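Communiqué de presse
Kusberg, le 30 juillet 2025

Ukwood ouvre à Kusberg un atelier de réparation textile et de petit mobilier

La coopérative Ukwood annonce l'ouverture de son deuxième atelier de réparation, installé dans l'ancienne imprimerie Drummond, à Kusberg. Le site accueillera les particuliers du mardi au samedi, avec ou sans rendez-vous pour les petites reprises.

Le bâtiment, inoccupé depuis la fermeture de l'imprimerie, offre 1056 mètres carrés sur deux niveaux. Le rez-de-chaussée regroupe l'accueil, le dépôt des vêtements et la couture. L'étage est réservé au mobilier et aux cours. Les travaux ont porté sur l'isolation de la toiture, l'électricité et l'accès pour les personnes à mobilité réduite. L'entrée du public se fait par la cour, côté canal.

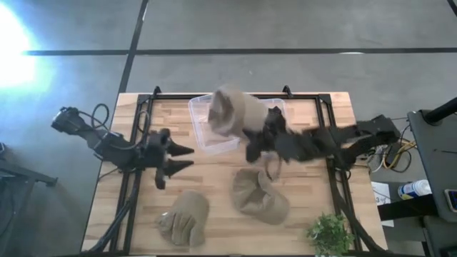

Plateau de table en bois clair. © Ukwood

Le premier atelier de la coopérative, à Danstead, a traité l'an dernier environ 200 commandes par mois, dont une majorité de vêtements : ourlets, fermetures à glissière, doublures, accrocs sur mailles et manteaux. Les délais y atteignaient cinq semaines en hiver. Une partie de ces commandes sera désormais prise en charge à Kusberg, et Ukwood vise un délai de dix jours ouvrés pour les réparations courantes.

Les tarifs seront les mêmes dans les deux ateliers. Une réparation simple est facturée à partir de 29 euros, fournitures comprises. Un devis est remis avant toute intervention plus longue et reste valable un mois. Les pièces déposées doivent être propres. Les cuirs et les fourrures ne sont pas acceptés.

La coopérative compte aujourd'hui 202 sociétaires. Les habitants de Kusberg qui souhaitent les rejoindre pourront souscrire une part à l'accueil de l'atelier ou par courrier. Les sociétaires bénéficient d'une priorité d'inscription aux cours du soir, consacrés à la couture à la main, au raccommodage et au cannage. Le programme complet sera disponible à l'accueil en novembre, avec les dates des premières séances.

Étoffe grise, détail des coutures. © Ukwood

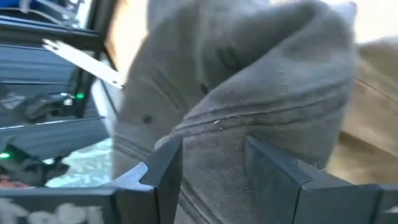 Informations pratiques

Atelier Ukwood de Kusberg, ancienne imprimerie Drummond, entrée par la cour.
Dépôt et retrait : de 9 h à 18 h, sans interruption.
Stationnement pour vélos dans la cour. Les livraisons de meubles se font sur rendez-vous, par le portail latéral.
L'atelier de Danstead conserve ses horaires habituels.

Contact presse : service communication d'Ukwood, atelier de Danstead.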